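I bought the Grernby work light in May to replace an old torch, mostly for looking under the sink and into the meter cupboard. It cost less than a takeaway and runs for 2 hours on full, according to the leaflet.

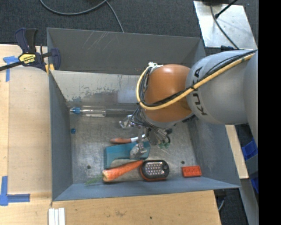 The size is what sold it to me. I measured 65 mm across the widest part, and it goes in a coat pocket without a fight. It is a black oval with an orange rim and a grid of small LEDs on the face, and here it is lying in the grey bin with the big carrot next to it. The rim is easy to spot in a dark drawer — my last torch was black all over and I lost it twice.

The beam is wide and even. It is no good for distance. Saodah Osman has the larger Cliltside one and gets a better reach, but hers won't fit behind a radiator.
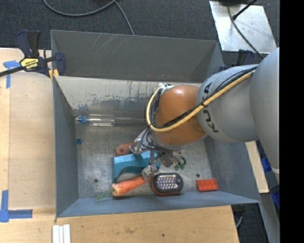 ## Charging and price

A full charge took me 30 minutes longer than the leaflet says. I would still buy it again at this price.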